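Getting felt and plastic play food clean (and keeping it that way)

I've been washing pretend strawberries for the better part of nine years now, first for my own kids and then for the toy library in Saltthorpe, so I get asked about this a fair bit. Play kitchens are grubby things! Everything gets licked, dropped under the couch and served to the dog. Most of it comes up beautifully though, and you don't need anything fancy from the shops.

Felt first, as it's the one people wreck. Check whether yours is wool or polyester before you do anything. Wool felt shrinks and goes thick if you put it through a warm wash (I turned a whole set of fried eggs into buttons that way, and I'm still cross about it). Spot clean it with a damp cloth and a tiny drop of wool wash, dabbing, never rubbing.
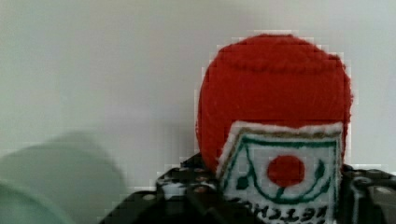 Pilling is the other grumble. A cheap fabric shaver does the job in a minute or two, but keep it well away from any stitching, and hold the piece taut with your other hand. If you haven't got a shaver, nail scissors and a bit of patience in front of the telly will do. For fluff and dog hair I use sticky tape wrapped around my fingers, sticky side out.

Polyester felt is a lot more forgiving. I pop mine in a zip-up mesh bag and run it on cold with the tea towels, then lay it flat on a rack out of the sun. Reds fade something shocking on our back verandah in January, so mine dry in the laundry now.
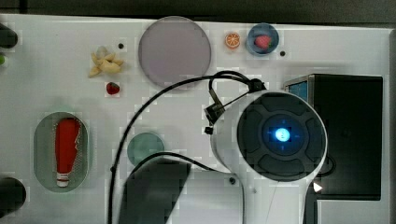 Hard plastic bits are easy. Fill the sink with warm water, a squirt of dish soap, in they go, and give them a going-over with an old toothbrush. For anything hollow, have a look for a little hole in the bottom. Water gets in there and you end up with black gunk inside, so either wipe those ones with a cloth or seal the hole with a dab of hot glue before their first bath - I do the glue now, every time.

Texta on plastic usually shifts with a bit of rubbing alcohol on a cotton bud. Test it somewhere hidden first, because it can take painted colours off as well.
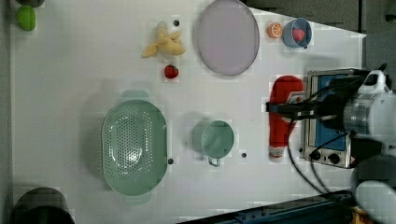

Sticker residue! Cooking oil, leave it ten minutes, wipe, then wash with soap. Works on real mugs and plates too. If there's still a grey shadow, make a paste of bicarb and water and rub it round gently with your thumb.

As for storage, I gave up on the big toy box. Everything ended up at the bottom and the soft things got squashed. Shallow tubs are much better, soft in one and hard in another, and make sure every last piece is bone dry before the lid goes on. I go through the tubs at the start of each school term and pull out anything cracked or coming apart at the seams. Loose stuffing goes straight in the mending basket, up high.

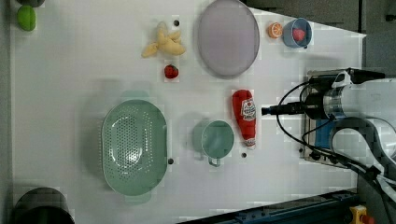
Reader comment: I'd add a word about the freezer. If your felt pieces have been in the shed and you're worried about moths, bag them up and freeze them for a few days, then let them come back to room temperature before you open the bag. I've done our wool veggies like that every August and haven't lost one yet. Does the hot glue hold up in really warm water, by the way?

Mine's held so far, but I wouldn't put them in the dishwasher. Warm from the tap is plenty. And thanks for the freezer tip, I've got a bag of old wool carrots that could do with it.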